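# The Trouble with Orange

Color is usually the last decision made about a molded household product and often the first one to cause trouble on the production floor. White and black are routine. Blue and green are well understood. Orange is expensive, sensitive to heat and difficult to match from one batch to the next, and most molders who offer it have at some point thought about dropping it.

For much of the last century the standard answer was cadmium. Cadmium sulfide is yellow; replacing part of the sulfur with selenium moves it through orange to deep red. The pigments are opaque, survive the temperatures of almost any thermoplastic, and do not migrate. Molybdate orange, a lead chromate pigment, did a similar job at a lower price. As rules on heavy metals tightened, both largely left consumer goods, and the work passed to organic pigments.

Organic oranges are cleaner and stronger in tint. They are also less opaque, so a thin wall needs titanium dioxide to hide the light, and titanium dioxide pulls the color toward peach. The colorist then adds more orange, the cost per pound goes up, and the peach cast has to be corrected with a little red.

At Clokska, which molds storage goods in the town of Basar, the orange in the Parisi line took 22 trial formulations. The first 12 were rejected for color alone. Another group matched the standard under daylight lamps and failed under the warm lamps used in stores, a fault known as metamerism. The approved version came from Nornovix, a supplier of masterbatch: pellets in which pigment is already dispersed at high concentration in a carrier resin, ready to be let down into natural material at the press.

Getting the shade right did not finish the job. In polypropylene and high-density polyethylene, some organic pigments act as nucleating agents. The polymer crystallizes around the pigment particles, earlier and in a different pattern than it would unpigmented, and the part shrinks differently along the flow than across it. A mold cut to suit a white part can turn out an orange one that rocks on a flat surface. Wide, shallow shapes are affected most.

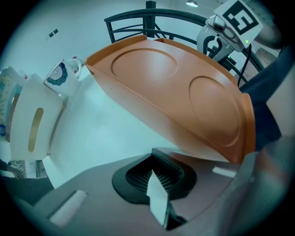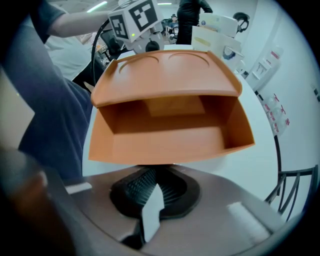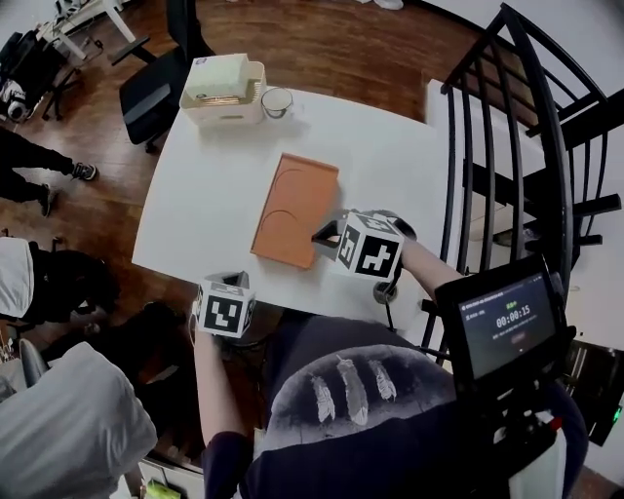
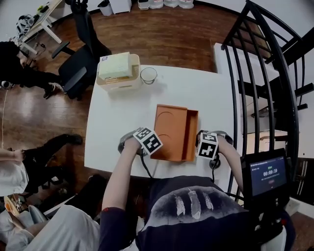
Warp, according to Marisa Donati, is still treated as a tooling problem in too many plants, and the color supplier hears of it only after the steel has been cut twice. She would have the pigment chosen before the shrinkage allowance is set, even if marketing later asks for a different shade. Mirko Barbieri disagrees on the order of work. A molder who freezes the pigment early, he argues, gives up the right to change suppliers for the life of the tool.

Both positions have a cost. An allowance set for one pigment family ties the product to that family. An allowance set for natural resin leaves the process engineer to recover the dimensions with holding pressure, mold temperature and cooling time, and cooling time is the largest part of most cycles. At Clokska the compromise was 10 extra seconds of cooling on the widest parts, applied to the orange run only. The press makes fewer parts per hour, and the selling price is the same in every color.

Heat history is the other limit. Material left in the barrel during a stoppage darkens, and many organic oranges shift toward brown well before the resin itself shows damage. The usual practice is to purge after any long pause and discard the first shots. Regrind from sprues has been through the barrel once already, so its share in the mix is capped and the cap is lower for orange than for blue.

Finish complicates measurement. A matte texture scatters light from the surface and reads lighter than a gloss panel of the same compound — a difference that an instrument set to exclude gloss will report and one set to include it may miss. Clokska now approves color on textured plaques cut from the production finish. The retained standard for the Parisi orange is plaque 101, kept in a closed drawer and replaced each January from a sealed set molded in the same run.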